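Interior Materials, Week 2 handout
Tibor Oláh
25 Jan 2026

Read this before the studio session. We left off with granite and slate, and today covers marble and the surfaces made to look like it. The part on sealers has moved to next week.

## What marble is

Marble starts as limestone. Under heat and pressure deep in the ground, the calcite in the limestone grows into larger, interlocking crystals. Fossils and bedding lines are mostly wiped out along the way. Pure calcite marble is white. The gray, green, or gold you see in a slab comes from other minerals that were in the limestone to begin with - clay, iron oxides, graphite, and so on.

The word is used loosely in the trade. A supplier may call any limestone that takes a polish "marble," and some stones sold as green marble are serpentine. When you write a specification, give the geological type as well as the trade name.

## Veins

Veins form in several ways. Some are bands of impurity that were stretched and folded while the rock was under pressure. Others are cracks that filled later with new mineral. The second kind can be a weak line in the slab, and fabricators often back such slabs with mesh and resin before cutting.

For layout work you need three terms:

- **Vein cut:** sawn across the bedding, so the veins show as long lines.
- **Cross cut (fleuri):** sawn along the bedding, so the pattern looks cloudy and has little direction.
- **Book match:** two neighboring slabs opened like a book so the pattern mirrors at the seam.

A pattern with strong direction is harder to seam. If the veins run on a diagonal, a joint that ignores them will show from across the room. Mark the direction on your drawing with an arrow, and mark it again on each piece in the cut list.
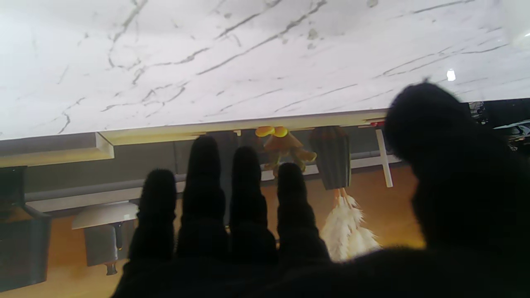 *White marble pattern with gray veins on the diagonal.*

## Hardness and acid

Calcite is 3 on the Mohs scale. A steel knife will scratch it and so will sand carried in on shoes. Quartz is 7, which explains most of the difference in wear between a marble floor and a granite one.

Acid is the larger problem in kitchens. Lemon juice, vinegar, and wine react with calcite and leave a dull spot called an etch. An etch is damage to the surface itself, so cleaning won't remove it. A sealer slows down stains but does very little against etching. Clients mix these two up all the time. A honed finish hides etches better than a polished one.

## Stone-look surfaces

There are four groups to know for the quiz:

1. Engineered quartz - ground quartz in a resin binder. Hard, low absorption, doesn't like hot pans.
2. Porcelain slab - fired clay body with a printed face. Takes heat well. Check whether the pattern goes through the body or stops at the face, as this decides how the edge is finished.
3. Solid surface - acrylic or polyester with mineral filler. Soft, but scratches can be sanded out.
4. High-pressure laminate - printed paper and resin on a core board. Cheapest of the group, and the seams and edges are the weak points.
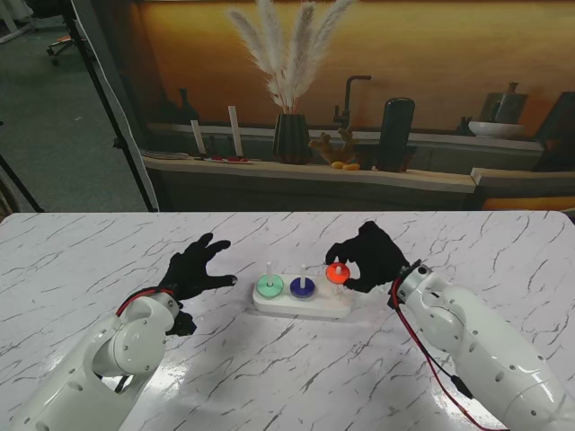

Printed patterns repeat. On a small table this rarely matters, but on a long counter the same vein can turn up twice in plain view. Ask the supplier how many different faces are in the range before you order.

## Worked case: Bruston library

The Bruston job had a front desk and two reading counters. The client wanted white marble throughout. The budget allowed 73 dollars per square foot installed, and the lowest marble quote came in well over that. The designer put honed marble on the upright front of the desk, where hands and cups don't reach, and porcelain on the tops. The counters were 600 mm deep.

For next time: sketch one other way to split the materials and price it from the Weltby list. Bring the slab samples back to room 267.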